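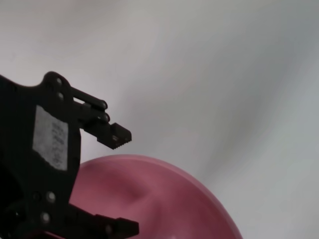
MILAN – July 1, 2024

Home Posts Replies Media About
Search posts Enter keyword

1/ Bemska and Ater signed a definitive merger agreement this morning. All stock. Ater holders get 0.44 Bemska shares for each share held. No cash component, no collar.

2/ Both boards approved. Shareholder votes still to come, plus the banking supervisor. The companies guide to a close in the first half of next year.

3/ Ater brings 33 branches, mostly small-business lending. Overlap with Bemska is limited to two towns, so I would expect few forced divestitures.

4/ Combined headcount is 3,000. The release gives no figure for cuts. It does mention "back-office alignment" – read that as you like.

5/ Pierina Cattaneo stays on as CEO. Fulvio Bianchini of Ater becomes deputy chair, non-executive. Ater gets 2 board seats.

6/ Core systems: Ater's accounts move to Bemska's platform after close. Account numbers change, cards get reissued. No migration date yet.

7/ Advisers are Sala for Bemska and Satow for Ater. Fees not disclosed.

8/ Missing from the release: the capital ratio after close, and the fair-value mark on Ater's loan book. The second matters more. Will post when the merger document is filed in July.

Filed under: Banking / Mergers & Acquisitions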